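Tags: Help Center, Grasp Planner, Vistwood 2

Frequently asked questions about the Vistwood grasp planner

Which inputs does the planner need?
It needs the wrist camera stream, the opening width of the fingers and the pose of the tool. A depth sensor is supported, but it is not necessary. Most of our users work without it.

Why does the planner refuse a cup that I can clearly see?
Usually the confidence is under the limit you have set. A cup on its side is harder than a standing one, as the mask can take the rim and the wall for two separate objects. Please open the log and look for code 203. If you find it, set "merge_rims" to true and start again.

Does a printed tabletop disturb the segmentation?
It can. Large printed figures have strong outlines, and older models sometimes proposed a grasp on the print itself. Model 549 was trained with more patterned surfaces, and we recommend it for any table that is not plain.
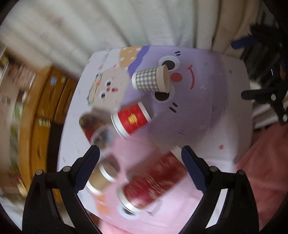 Paper cups lying on a cartoon-print tabletop, seen from the gripper camera.

What happens when the images have motion blur?
The planner gives each image a sharpness score. If the score is too low, the image is still saved, but it is not used to update the grasp. You can change this limit in the perception settings — please do it in small steps.

Must I correct the lens distortion before I send the images?
No. Send them as they come, with the bowed edges and the dark corners. The planner reads your calibration file and makes the correction by itself. If you correct them first, it will be done twice and the grasp will land beside the object.

Can I plan for more than one gripper at the same table?
Yes, from release 172. Each gripper needs its own name and its own calibration file. The collision check between them is off by default, so please turn it on before the first run.

Who can I ask if my question is not here?
Write to Ifigeneia Lambrakis for perception, or to Manolis Economou for control and drivers. Attach the log, please.

Page last changed: 25th October

We use cookies to remember your language and to count visits. Accept all | Only necessary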